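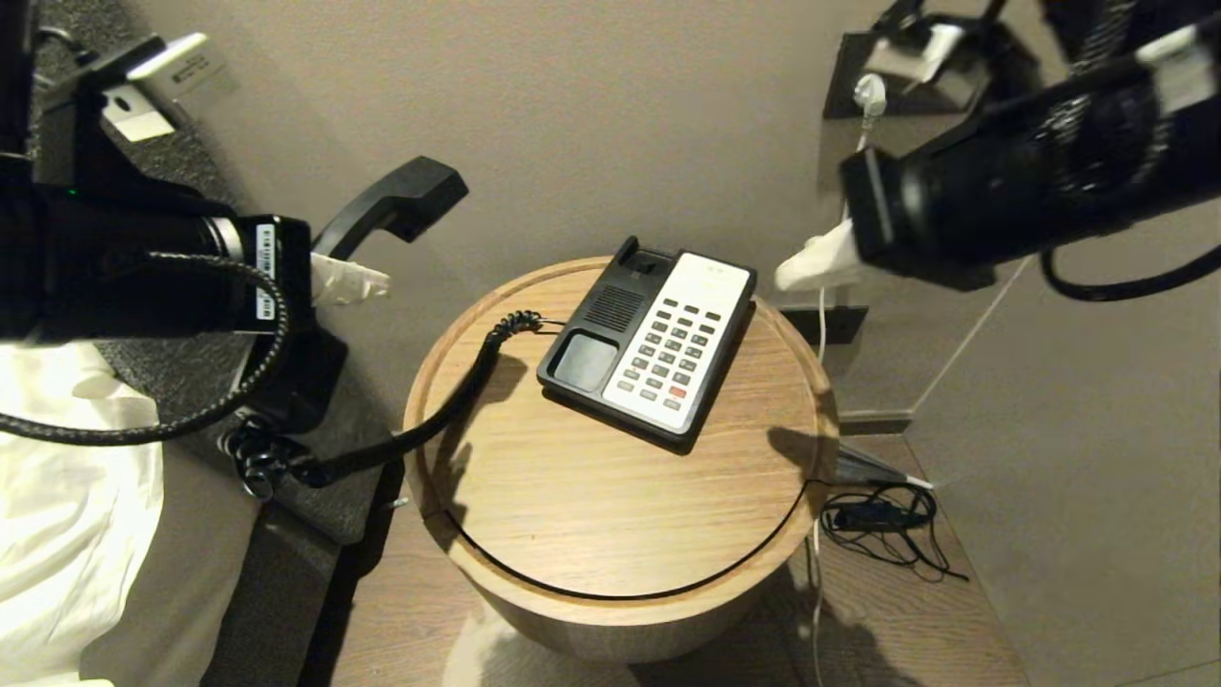
Fudthorpe landlines get a stay of execution until spring

Posted December 12, 2025

If you still have a phone plugged into the wall, and I know plenty of you do because you call me on it, you can stop worrying for a few months. Viretti, the company that runs the old copper lines in Fudthorpe and out toward Stusholm, has pushed back its switch-off. It was supposed to happen right after the holidays. Now it's the end of April.

I went to the public meeting at the library on Thursday night expecting maybe a dozen people and a plate of cookies. The cookies were there, but so was half the town! Folks were standing along the back wall by the large-print mysteries, and the question part ran so long that the lights in the parking lot had clicked off by the time I got to my car.

According to Viretti, 3553 homes and businesses in our area are still on copper. In November the company mailed out letters telling everyone they'd need a new box on the wall to keep their number. My letter came two days after my neighbor's (same street, same side, go figure), and a lot of people at the meeting said theirs never came at all. A new batch goes out in January, this time with bigger print and a phone number where a person picks up.

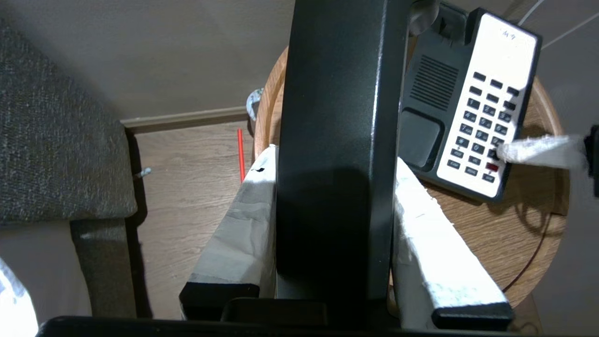
What changes and what doesn't

Your number stays the same. Your old phone should work too, as long as it plugs in with the regular small clip, though the really old rotary ones may only take calls and not make them. I have a mustard yellow one in my kitchen, so I asked about that twice.

The big worry in the room was power outages. Copper lines keep going when the lights go out, and the new boxes don't. Viretti says it has set aside 500 backup batteries, free to anyone with a medical alarm or no cell signal at home. People on the Stusholm side, where you can't get a bar unless you stand in the road, thought that was pretty stingy, and they said so. The company promised to look at ordering 1000 more before the April date.

Hotels and motels are on their own schedule, by the way. Rooms with a phone by the bed run through a separate system, and the owners have until next fall to sort it out.

If you want a battery, sign-up sheets are at the library desk and at Xaba Hardware on Main. Bring a recent bill with you. The next meeting is in February, same room, and I'm told there will be more chairs.

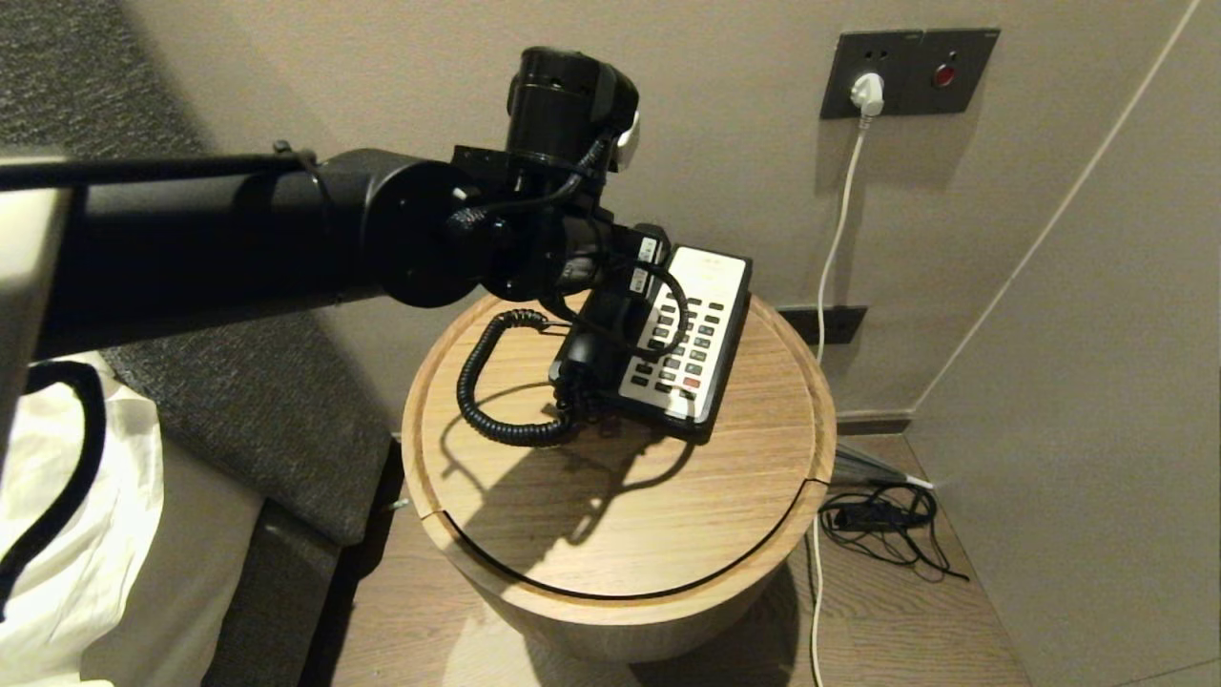

A black telephone handset touching a round wooden side table.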